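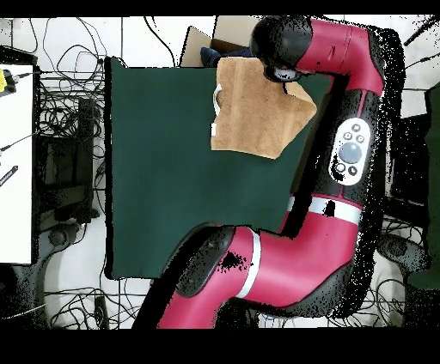 Tan cloth in the gripper, up off the green.

Halldóra Kárason
06/12/2025

1/ Build thread for the towel folding arm at Hamia, our shared workshop. A few people asked for the settings and the order I did things in, so I'm writing it all down in one place. The project is called Flellen in the shop log if you want to look it up.

2/ The goal is small. Pick up a towel from a flat surface, fold it in half, fold it in half again, leave it square enough that I'd put it on a shelf. One arm, one parallel gripper. I have not tried a second arm and I'm not planning to.

3/ I started in August. Most of August went to the work surface and the camera position, and very little to the arm. If you're planning something similar, put that in your schedule.

4/ Surface first. A bare tabletop was no good for this. The fingers would touch down, skate along under the edge of the towel, and push the whole thing away. With a felt-like cloth over the table there's enough drag that the towel stays where it is while the fingers close.

5/ Color matters too. My segmentation is plain color thresholding, no learned model. Tan on dark green separates well under the shop lights. I had a gray cloth for a week and the mask fell apart whenever the lights at the far end were switched off.

6/ Iron the cloth before you put it down. A crease in the covering shows up as an edge, and my edge finder likes long straight edges more than it likes towels.

7/ Towel: square, terry, 326 mm on a side when smoothed out by hand. It has a flat woven hem all the way around and two woven bands. The hem is the useful part. It's thinner and stiffer than the pile, so the fingers close on it cleanly.

8/ I also tried microfiber, a linen napkin and an old T-shirt. The napkin folds best of anything but slips out of the fingers. The T-shirt is a different project.

9/ Gripper. Two fingers, parallel, with small rounded pads at the tips. I swapped pads more times than I changed any code. Hard printed pads held fine and left marks in the pile. Soft silicone ones stuck to the towel on release and dragged the corner back a little every time.

10/ The current pads are a rubber sheet glued on and rounded over with sandpaper. They release without dragging. I replace them when they go shiny.

11/ Finger opening at approach is narrow. I started with the fingers wide open because it felt safer. They scooped up a big wad of towel and the fold came out as a lump. A narrow opening over a good target point beats a wide opening over a bad one.

12/ Grasp sequence, for those who asked:
go to hover
open to approach width
straight down until the force reading changes
back up a hair
close
lift

13/ The "back up a hair" step is from Dalsgaard, who has the bench across from mine. Without it the fingers close while they're pressed into the table, and the wrist ends up holding a side load it then lets go of all at once on the lift.

14/ Lift height is 232 mm above the table. At that height the towel hangs clear and I can get a look at its outline. Lower than that and one corner stays down and drags. Higher works, it's just slower.

15/ Travel speed is 100 mm per second while holding cloth. Faster and it swings, then the fold line is wherever the swing happened to be. Empty moves run faster. I keep those in a separate config value so I don't mix them up, which I did once.

Pausing there for lunch. The rest is calibration, the fold itself and what still goes wrong.

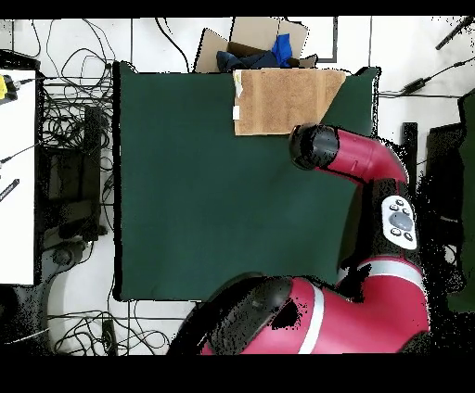

Thread, part 2 · 5 min read

16/ Back. Calibration.

17/ I use two views. One camera looks down over the work area from up high, the other is fixed and sees the table from close in. The high one gives me the outline and the corners. The close one is for checking the fingers against the hem.

18/ To line the high camera up with the arm I put a printed checkerboard on the green and touch the tip of the closed fingers to the inner corners, writing down the arm position each time. It takes most of an hour. I've looked at doing it automatically and the hour has never bothered me enough.

19/ Redo it whenever anybody moves the camera stand. In a shared shop this means redo it at the start of every session. There's now a tape outline on the floor for the stand legs, and that gets me close enough that the touch-up is short.

20/ The depth from the high camera is noisy around the arm itself. Edges break up into specks, especially along glossy parts. I mask the arm out using its joint angles, padded by a generous margin, and only trust depth outside that. Trying to filter the specks cost me two evenings and I threw it away.

21/ That means the plan is made from a picture taken with the arm parked off to the side. Look, plan, move, grasp, lift, look again. It's slow to watch. It's also easy to debug, as every step leaves an image and a line in the log.

22/ Controller code is in a small Python package I named Pivel. It isn't general. It knows about one arm, one gripper, one table and squarish cloth. I'll put it up when I've pulled out the paths that only exist on my machine.

23/ Corner finding: threshold, largest blob, convex hull, fit a four-sided shape, take the corner farthest from the arm base that is still inside the reach limit. If the fit error is too large it stops and beeps.

24/ I'd had it set to retry when the fit was bad. It would pick at a crumpled towel over and over and ball it up worse. Stopping and waiting for me is better.

25/ Labels are a nuisance. A white label on the hem gets dropped by the color threshold, so the outline has a bite out of it right on the edge you care about. I close the mask with a kernel bigger than the label and move on.

26/ Cutting the labels off would also work. I left them on. Anything I'd want folded at home has a label on it.

27/ A curled tag is worse than a flat one. If the fingers come down on it they grip the tag and nothing else, and the lift looks fine until it doesn't. The planner now keeps the grasp point away from anything near-white along the hem. 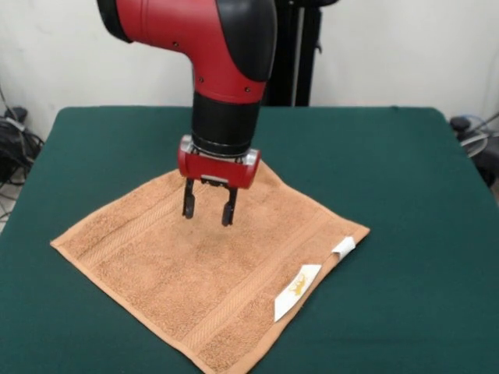 28/ The hover check is the part I'd keep if I had to delete everything else. Before going down, the arm stops with the fingertips a little above the cloth and waits for a key press from me. I look, I press, it goes. In normal running I set the wait to zero, but any time I change something the key press goes back in.

29/ First fold. Grasp a corner, lift, carry it on an arc toward the opposite corner, lower, open. The arc matters. A straight line across drags the bottom layer along. The arc I use is a plain half circle flattened at the top.

30/ A corner-to-corner fold gives a triangle. For a rectangle with one gripper you have to do one corner, then the next one along, and the second has to land without disturbing the first. I do the far corner first. Doing the near one first puts the wrist right over the layer you just laid down.

31/ Between the two, the cloth has a diagonal ridge in it. I spent a while trying to avoid that ridge. It goes away when the second corner comes over, so I stopped.

32/ Second fold is the same routine on a thicker stack. The fingers have to catch both layers. I lower a touch further before closing and squeeze harder. When it fails here it's nearly always the bottom layer staying behind.

33/ The last step is a press. Fingers closed, come down lightly on the folded stack, slide toward the fold edge, lift. Terry springs back some. With the napkin this step made a nice crease.

34/ Things that still go wrong, in the order they annoy me:

35/ A corner tucked under itself. From above it looks like a towel with a short side. The shape fit calls it good enough and the fold comes out skewed. I want a size check against the known towel, and that is next on my list.

36/ Towel too close to the near edge of the table. The wrist has to bend back on itself to reach, and the elbow comes around fast. I've put a hard limit there. It refuses the plan and I move the towel by hand.

37/ Loop pile catching on the pads. Rare since the sandpaper. When it does catch, the corner follows the fingers up on release and flops down somewhere else. A small sideways wiggle before the retreat helps. It's in the code as "wiggle".

38/ Safety, since it's a shared room. Stop button within reach of whoever is running it, nobody on the arm side of the table while it's powered, speed cap set in the arm's own controller so my script can't override it. New people get the walk-through from me or from Dalsgaard before they touch anything.

39/ Someone asked about cost. The arm belongs to the shop, so I can't give a fair total. What I bought myself was cloth, rubber sheet, glue, a bag of printed finger blanks and a lot of towels that are now in my bathroom.

40/ Someone else asked why I don't train a policy on demonstrations. I may. I wanted a scripted version first that I understood, so that I'd have something to compare against.

41/ To the person asking about bath towels: the reach isn't there. The far corner of a bath towel hangs off the table. You'd need a bigger table and probably the second arm.

42/ Next session is the size check and another set of pads with a slightly larger radius. I'll add the results under this post. If you've got a trick for tucked corners with a single overhead view, reply here, I read them all.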